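Eine Traueranzeige selbst verfassen

Wer eine Anzeige für die Zeitung oder ein Gedenkportal schreibt, hat meist wenig Zeit. Die folgenden Schritte lassen sich an einem Abend erledigen.

Schritt 1: Angaben sammeln
Notieren Sie den vollständigen Namen, bei Bedarf den Geburtsnamen, dazu Geburts- und Sterbedatum und den letzten Wohnort. Vergleichen Sie die Schreibweise mit der Sterbeurkunde. Akzente und Doppelnamen gehen bei der telefonischen Durchgabe leicht verloren, etwa bei Enda Ó Súilleabháin.
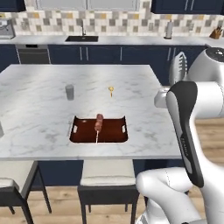 Klären Sie auch, wer als Angehöriger genannt werden möchte. Üblich ist die Reihenfolge Ehepartner, Kinder, Enkel, Geschwister.

Schritt 2: Den Text aufsetzen
Ein Satz zum Abschied genügt. Muster für eine kurze Anzeige:

Wir nehmen Abschied von
Sandra Naylor
die im Alter von 77 Jahren verstorben ist.
In stiller Trauer
Armelle Delorme mit Familie

Ein Spruch oder ein Bibelvers steht oben, abgesetzt vom übrigen Text. Beruf und Vereine gehören eher in einen Nachruf.

Schritt 3: Termin und Ort der Trauerfeier
Schreiben Sie Uhrzeit und Ort aus: „Die Trauerfeier findet um 14 Uhr in der Friedhofskapelle statt.“ Findet die Beisetzung im engsten Kreis statt, lassen Sie den Termin weg und erwähnen das in einem Satz. 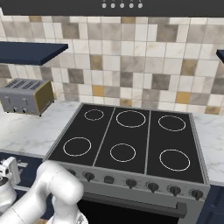

Schritt 4: Korrektur und Abgabe
Lassen Sie den Text von einer zweiten Person lesen und verlangen Sie vom Verlag einen Korrekturabzug. Den Anzeigenschluss erfragen Sie vorab. Die Privatanschrift sollte nicht in der Anzeige stehen, für Kondolenzpost eignet sich die Adresse des Bestattungshauses.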